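6.4 When a Finger Won't Let Go (Fault 361)

Fault 361 means the Joltlow hand was told to open and one finger had other plans. The arm will hold position and beep until you do something. Pulling on the finger is something, but please pick from the steps below.

CAUTION: A stalled finger can still be under load. Keep your own fingers out of the palm until step 3 is done. They are not a stocked spare part.

1. Press the stop button on the pendant.
2. Support whatever the hand is holding.
3. Switch off the arm at the wall and wait 2 minutes.
4. Bring up the last wrist camera view on the pendant and compare the large finger with the fingertips beyond it.
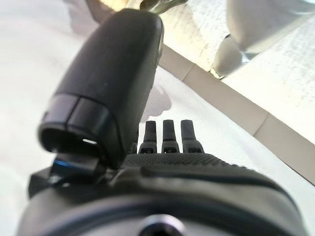
Figure 6-3. Wrist camera view, large finger at left, fingertips at center.

5. Check the base of each finger for grit, tape or label scraps. Remove with the plastic pick, never a screwdriver.
6. Wipe the knurled palm with a dry cloth. Do not oil it. A gripper that can't grip is a different chapter.
7. Power up and run OPEN SLOW from the Service menu.

Note: If the fault comes back, write down the cycle count and call the Bimero service desk in Skustville. "It's doing it again" is not a cycle count.

Note: Hands with over 500 hours since their last service should go straight to section 6.7.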